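I've been reading about household robots again (blame February), and everybody seems to promise a machine that clears the table while you nap. My dishwasher, a Wainwright, can't even open its own door! So I spent an evening with Skitis, the kitchen simulator, to see how far along the chores really are.

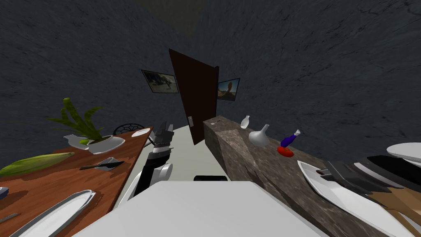
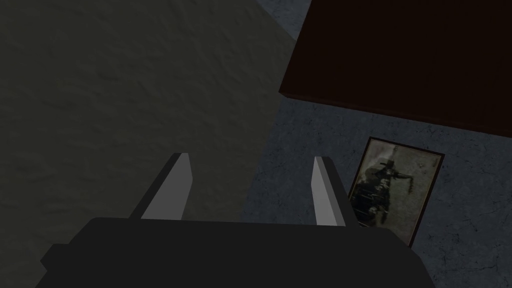 Simulated house, both views: the table and counter, then the gripper over the floor.

Corn, knives, plates, a bottle on its side... I'd need a minute to sort out that kitchen myself, and I have thumbs. Picking up a framed picture sounds simpler until you think about getting a finger under a thin edge. My guess? Give it 3 more years for plates. Knives I'll keep doing myself, thanks.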